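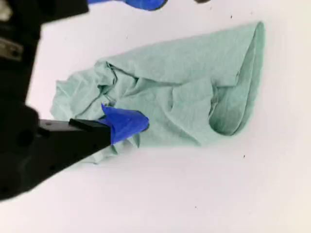

The first thing I learned at the Praltora open day was that a rocket engine test can be postponed by a gust of wind. We had been promised a firing at eleven, and at eleven we were all standing on a grass bank with plastic ear defenders round our necks, looking at a tower on the far side of the valley and listening to a very patient man with a loudhailer tell us it would be a little while yet. So they brought us indoors for the part of the day I had expected to sit through politely, the parachute talk, and I enjoyed it more than I can easily say. Aurora Paiva, who looks after recovery systems, reckons a folded canopy is the most underrated object in spaceflight, and she wanted us to think about creases. If you have ever left a thin green cloth crumpled on a white table, bunched up at one side and narrowing towards the other, you will have seen how the folds run off in every direction, and she said that a canopy packed with that sort of freedom would come out of its bag any way it fancied. Hers are folded by hand, panel by panel, and each one is checked by somebody who had no part in packing it.

I should go back a bit and say how I came to be there. Praltora build small sounding rockets, the kind that go up, spend a few minutes above most of the air doing an experiment, and come down again. Their works are just outside Clestley, up a lane I had driven past for years without wondering where it went. They open the gates once a year, you put your name down in advance, and this year there were 292 of us, a good many of them under ten and wearing cardboard helmets.

We went round in groups of 26, and ours was led by Ilídio Carrilho, a propulsion engineer with a lovely dry way of talking and a habit of walking backwards into things. He took us first through the assembly hall, where their current rocket, Piltik, was lying on its side on a long cradle with its panels off. I had pictured something gleaming. It was rather homely, all brackets and bundled wiring with little paper tags tied on, and I liked it enormously for that. One of the children asked if it was broken and Ilídio said no, it was only undressed.

The payload section comes off the top and floats down on its own parachute, and the lower part has a second one, so that most of the thing can be used again. Not all of it, mind. The nozzle wears away a little every time, and they had a used one on a stand that you could run your finger round and feel the roughness. I asked how many flights they hoped to get out of a single body. Ilídio said the drawing says 16 and that he would be delighted with half of it, and then he went off on a long and very interesting explanation of valves, of which I'm afraid I kept only the general outline (they stick, mostly when it's cold, and you can't go up there and give them a tap).

After that came the control room, smaller than my kitchen, where we were each allowed to sit in the big chair. Then lunch, which was soup and a roll in a marquee and very welcome. I got talking to a couple who had come by train with three changes, and who follow every launch they can, large or small. They were rather scornful of the whole business of going straight up and down again, and told me it doesn't count until you've gone round. I don't see it myself. If what you need is four minutes of weightlessness for a tray of seedlings, going round seems a lot of bother.

The wind dropped at 2 and back we all trooped to the bank. The engine is called Dizon, and it was bolted down to the stand so it wasn't going anywhere, but I don't mind telling you my heart was thumping. There was a countdown, a puff of white, and then a bright, narrow flame and a noise I felt in my ribs well before I'd sorted out that I was hearing it. Every sheep in the next field carried on eating. It ran for less time than it takes to boil an egg and when it stopped there was a gap, then a cheer, and a small boy near me burst into tears because he wanted it again.

If you're thinking of going, the next public date is in August, when they hope to fly Piltik from the coast and show the pictures on a screen at the works. Bring a coat whatever the forecast says, wear shoes you don't mind getting muddy on that bank, and do go to the parachute talk. The car park is at the bottom of the lane and there's a minibus up to the gate for anyone who would rather not walk.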